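Skeptics wanted: open day observers, Draslow workshop

Posted 31 May 2023
Location: Arkis building, Draslow
Type: Paid, one day, plus a short written report
Places: 6

We are looking for people who are hard to impress.

In September the Arkis lab opens its doors for a day of robot demonstrations. There will be coffee, a welcome speech and a lot of nodding. Billell, the small nonprofit that publishes this notice, has been to plenty of these days and has come home from most of them with a tote bag and no idea whether the machines could do the job. This time we asked if we could send our own observers, and Arkis agreed. We give them credit for that. We will give them more when we see how the day goes.

What you would be doing

You would spend the day next to one demonstration, the tabletop pushing station, and write down what happens. That means every attempt, including the ones where a staff member reaches for the stop button and starts talking about the lighting. You would ask to see the task again with the blocks in different places. You would ask who chose the starting layout, and whether a person is steering from the next room. These are fair questions, and at most open days they don't get asked, mainly out of politeness.

Afterward you would write up to two pages in your own words. We publish the reports unedited apart from spelling. Arkis gets to read them when everyone else does.

Who we want

You don't need a technical background. We would be happy to hear from people who have worked a packing line, graded papers, refereed youth soccer or inspected kitchens. You should be able to stand for long stretches and stay awake through repetition. You should also be willing to write "it worked" if it worked. Doubt is welcome here, but we have no use for someone who has made up their mind in the parking lot.

Please don't apply if you work for Arkis, for Poulain (who are paying for the lunch), or for any company that sells robots to either of them.

About the station

The task sounds simple. The arm has one finger and no grip, so it can't pick anything up. It has to nudge colored blocks across a wooden board to wherever it has been told to put them. 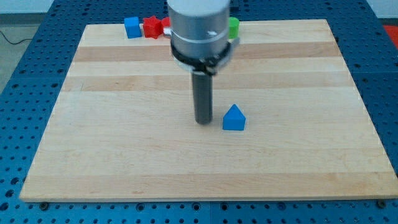 A typed instruction comes in, something like "move the blue one next to the star," and the arm is supposed to work out the rest. The lab's handout says the system has practiced on 2,006 recorded runs. We have not seen those runs and can't tell you how many of them went well. We also don't know what a day of pushing blocks says about a warehouse or a hospital, which is where the handout goes by its second paragraph. Observers should feel free to have an opinion on that.

Pay and practical details

Observers are paid a flat fee for the day and the report together, and travel within the state is covered. The fee comes from Billell's own funds. The day includes 5 hours at the station, with breaks, and a short briefing before the doors open. The building has step-free access and there are chairs for anyone who needs one.

How to apply

Send us a letter of no more than a page. Skip the résumé. Tell us about a time you were shown something that was supposed to work, and what you did next. Put "Draslow observer" in the subject line and use the address on our contact page. We reply to every letter, though it can take us a couple of weeks.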